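Home | Projects | Reports | Contact
Search this site Go
2 min read

Gesley hand-held gripper kit: progress report to Dresunix, September

The review of the Gesley kit is on schedule. Four kits were bought at $1295 each and all are in service at the Arnell site. The target for this stage is 500 recorded manipulations of household textiles on a wooden table, including knits and striped cloth in folded and knotted arrangements.

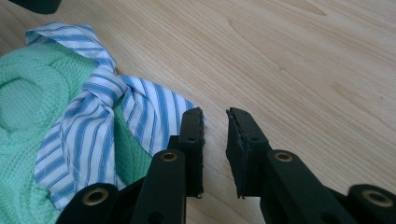 To date 951 recordings have been logged. Of these, 500 have passed checking and been sent to Gosselin for labelling. The remainder are queued. Most rejections so far are for poor focus at close range, and a revised lens setting is being trialled.

Finger pads remain the main wear item. The supplier's manual gives no replacement interval, so pad edges are now inspected before each session and their condition is entered in the log.

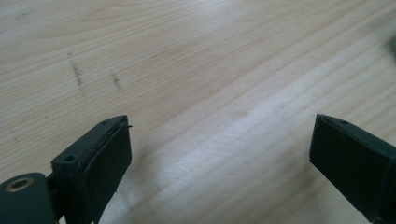
Pivot play is within the limits set in the test plan. No change to the budget is requested. Spare pads will be charged to consumables. The next report will cover rigid objects and a colour calibration check.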